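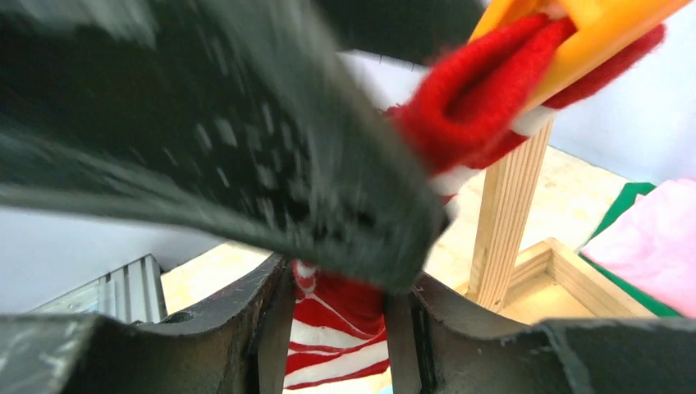

Why did the left arm in the Polgate cell keep closing on the hanger after its wrist camera had dropped out? The controller was never told that the camera had gone, and carried on using the last good picture it had been given.

4 min read

The fault was logged during the sock sorting runs on the Jumerier project. Both arms work below a round clip hanger on a wooden rack, and each carries a camera above the wrist. One arm steadies a clip while the other takes the sock, so the two grippers spend much of each cycle within a few millimetres of each other. At that distance a stale position matters a good deal.

Over 627 cycles there were 19 contacts between the grippers. Most were light touches and the arms recovered without help. In the worst one the left gripper pushed against the right for almost 11 seconds before the joint current limit tripped and both arms stopped. One finger pad was marked and the left wrist lost its zero position. Nobody was inside the enclosure. The stop button was not used, as the cell had halted before the operator reached it.

The first suspicion fell on the gripper software, Escobedo, which had been updated in November. The team put the old version back and ran the same task again. The contacts continued at the same rate, so the update was cleared and has since been reinstalled.

The second check was on the camera timestamps. In every contact, the left camera stream had stopped updating shortly beforehand. The driver did not report an error. It held the last image in its buffer and passed it on each time it was asked, with a fresh timestamp applied at the moment of reading. To the rest of the system, the stream looked healthy.

The dropouts themselves came from the cable. It leaves the camera, passes across the wrist and follows the link down to a loop at the elbow. With the wrist turned fully inwards and the elbow low, the slack above the first tie was used up and the plug took the load. The connector has no latch. A pull of this kind was enough to break contact for a moment, and the driver did not reconnect until the stream was next restarted.

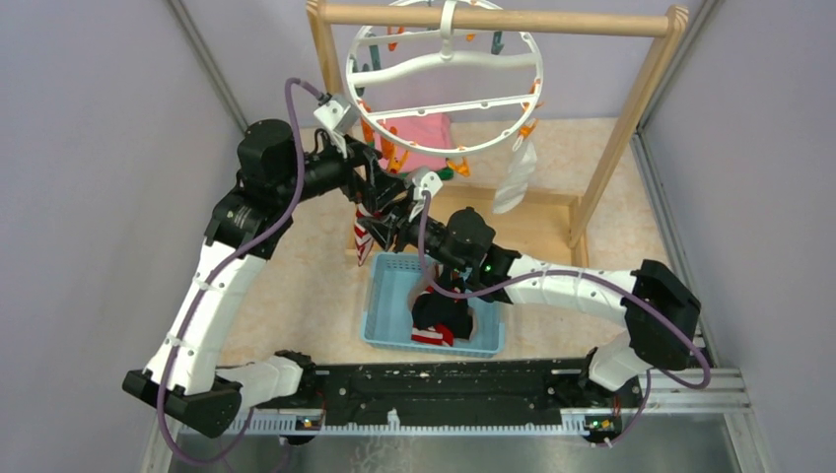
The fault could be repeated on the bench by holding the wrist at the end of its travel and moving the elbow slowly downwards. It could not be repeated with the arm in its rest position, where the earlier cable inspections had all been carried out. Those inspections were done correctly to the written procedure. The procedure did not ask for the arm to be moved.

Three changes are now in place at Polgate. The timestamp is taken at the camera and not at the read. If an image is older than the set limit, both arms hold position and the grippers keep their present force, so that nothing is dropped or pulled. The left cable has been given more slack above the first tie, and a clamp now takes the strain ahead of the plug. The right cable has been treated in the same way, although it has shown no fault.

A minimum distance between the grippers has also been added in the controller. It works from the joint angles alone and does not depend on either camera. This should have been there from the start. It was left out when the cell handled one garment with one arm, and was not looked at again when the second arm was fitted.

The cell has been run since with the plug pulled out on purpose at different points in the cycle. In all 10 tests both arms held. There is one cost: the hold is sometimes triggered by a slow image when the stream is otherwise sound, and the cycle then has to be restarted by hand. The age limit is being adjusted.

Warnance uses the same camera driver on its own cell and should assume that it has the same timestamp fault until it has been checked. The check takes a few minutes. Unplug the camera with the arms disabled and watch the reported image time. If the time keeps advancing, the driver needs the correction.

Comments (4)

benchtop_m
We did the check at Warnance this morning. Time kept advancing. Arms are disabled until the patched driver is on.

torque_wrench
Was the lost zero on the wrist picked up at power-up, or only when someone looked?

cell_two
Only when the next grasp missed the clip. A zero check after any current trip has been added to the restart sheet.

oldloom
Please can the revised cable inspection procedure be sent round with the next issue? Ours still says rest position as well.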